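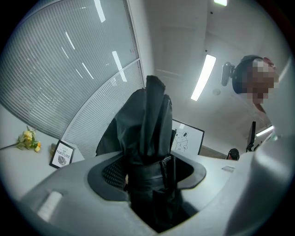

Yellow flowers at the big white table

October 11, 2021

So I finally have a table I love working at! It's white, it has a curved edge, and it sits right in front of the tall glass wall with all those horizontal stripes. I spent 5 months at a desk facing a plain beige wall (sorry, old desk) and I can't tell you what a difference it makes to look up and see something with a bend in it.

The stripes are my favorite part. You get the privacy of blinds and there are no cords to tangle, and the ceiling lights bounce off the glass in little slanted streaks. Huguette Turcotte thinks it's like sitting next to a giant roll of notebook paper, and now I can't unsee it.

Then there are the flowers. Soft yellow, a bit darker in the middle, one long thin stem, just lying there on the tabletop. I keep meaning to bring in a vase. I have two at home, both too tall, and the little one I wanted from Stiltberg was sold out. A jam jar might do. If you have a favorite short vase, tell me in the comments, please!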